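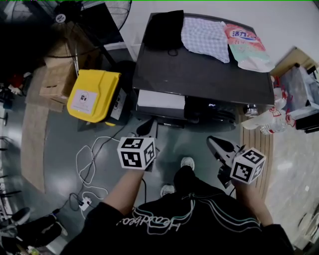 *Black sweatshirt with cursive lettering, grey sneakers, a gripper in each hand.*

# Atent College: questions we get about the diploma programs

Updated May 23, 2025. Answers by Shiela Layug, admissions. I've tried to keep the brochure language out of these.

## Is the "industry-recognised" label worth anything?

Less than you'd hope. Any college can print it. Ask which employers hired graduates last year and into which jobs. If all you get back is a page of logos, treat it as a page of logos. We took ours down.

## Will my credits transfer to a university?

Some will. We have a written agreement with Zuka University covering the first-year math and physics courses, and it names each course by code. Everything else is decided by whoever reads your file. Please don't enrol on the strength of a verbal promise, including one from us.

## What does it cost beyond tuition?

The deposit is $1000, and it comes off your first term. Lab and materials fees are $127 a term. Textbooks vary wildly, so email the instructor before you buy anything — half the "required" titles are never opened.

## Is the deposit refundable?

Until the first day of classes, yes, in full. After that, no. I have heard every argument.

## How big are the classes?

Labs are capped. Lectures aren't, and the averages colleges like to advertise (ours included, until recently) blend the two into a flattering number. Ask for the enrolment in the actual section you'd be sitting in.

## Do I need a laptop from the recommended list?

Probably not. The list is written for the heaviest software in the final year. If you're starting out, what you own will likely do, and the Bunting Building labs are open evenings.

## Is the co-op term guaranteed?

No. We guarantee that you can apply. Furnora Scholarship holders get no priority either, whatever you've read on the forums.

## Can I start in December?

There's no December intake. That's the deadline for winter applications. Late files go on a waiting list, and it rarely moves.

## Are the scholarships real money?

The Furnora award is $2000, paid in 2 instalments, and the second depends on your marks. The "entrance bursaries" are mostly tuition discounts with a nicer name.

## Who do I complain to?

Viktória Fodor, the student ombudsperson. She doesn't report to admissions. Put it in writing and keep a copy.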